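Speaker notes: Cloths, folding and the little table by the door
Américo Patrício, Plosimgate housekeeping day, October 11, 2018

Start with thank-yous. Mention the tea. Wait for the back rows to settle, they always take longer than I expect.

Opening story: my first week at Vieira, when I was sent to fetch a duster and came back with a carrier bag of grey rags, every one of them a different size, and was very kindly told to go and look again. (Pause here, people usually laugh, and if they don't, carry on regardless.)

Then the main business. We went over to colour-coded cloths in September, and I have 34 of them in the cupboard now, yellow for desks and tables. Explain that the colour is only half of it. A cloth folded into a square gives you a fresh face each time you turn it over, and a bunched one gives you one grubby patch and a sore wrist!

Ask for a show of hands: who folds, who scrunches? Be nice to the scrunchers, I was one for 22 years.

Say a word about wood-grain tops as well. Dust hides in the pattern, so wipe along the grain and go round the corners last. Don't forget the shelf underneath, which gets missed in every room I have ever looked after.

Next slides, slowly, leave each one up for a bit. Yellow cloth on the wooden top in all of them, bunched up at the corner in the first and folded in the other three.
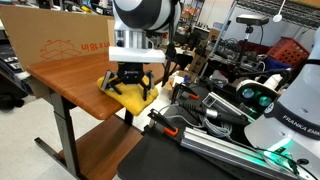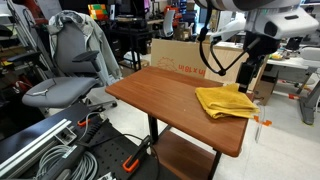
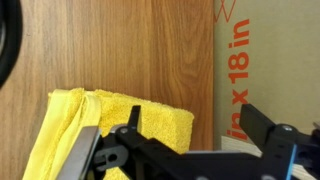
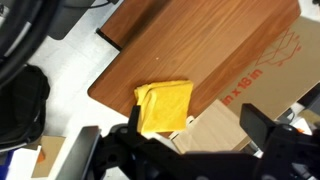
Move on to washing. No fabric softener with microfibre, please, it clogs the fibres and then the cloth just pushes the dust about. Wash them apart from the cotton tea towels or they'll collect every bit of fluff going. Someone will ask about the Pumell tablets, and my answer is that I've only tried 2 boxes and would like to try a few more before I say anything.

Hand round the sample cloths, eight to a table, and let people have a go while I find my glasses. Remind them to put the cloths back in the Pillell tub by the door on their way to lunch.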